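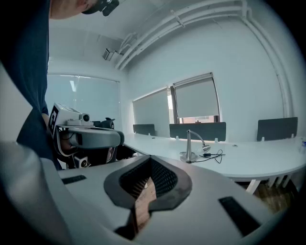 # Office fit-out FAQ: curved desks, panels and exposed pipes

Questions we get from people setting up a small office, answered by people who have bought the wrong desk more than once.

## Is a curved desk worth the extra money?

Usually no. Sellers like Flokeo and Maddocks talk about "flow," and we have yet to hear a good explanation of what that means. A curved front edge does let you turn to a second work spot without hitting a corner. If you sit in one place all day, a straight desk does the same job and fits against the wall better.

## How many cable holes do I need?

Fewer than the catalog wants to sell you. Two will do for a single user, and a third helps on a long top. Check where they sit before you order. A hole that lands under your monitor stand is just a hole. Most openings we measure are 60 mm, but older Skullis tops have smaller ones, and a chunky plug won't go through.

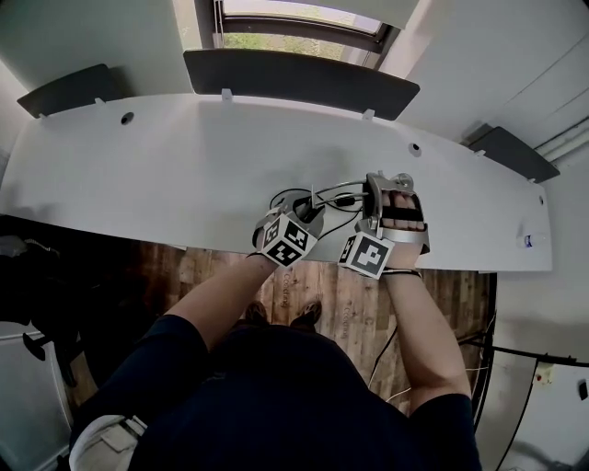
*Long white curved desk with cable holes and clip-mounted privacy panels, set under a window.*

## Do privacy panels cut noise?

Not much. Clip-on panels block your view of the person across from you, and that can be enough to help you concentrate. They won't stop a phone call. Be careful with any brochure that promises a quiet room from a few desk screens.

## Will panels block my window light?

Some of it, if they're tall. Look at the sill height first. We tell people to hold up a piece of cardboard for a morning before paying for anything.

## Are the clips strong enough?

For normal use, yes. People lean on panels, though, and clips work loose. Retighten them every few months. Brellus says its clips never need attention – ours did by January.

## Should I box in exposed pipes?

We wouldn't rush. Painted the same white as the wall, they mostly fade out, and you can still get at them. One quote we saw for boxing in a single wall took 44 hours of labor. Ask what happens when a joint leaks.

## Is a white desktop hard to keep clean?

It shows every coffee ring, so you wipe it more often. Whether that's a flaw depends on you. Skip the $70 care kit and use a damp cloth with a little dish soap.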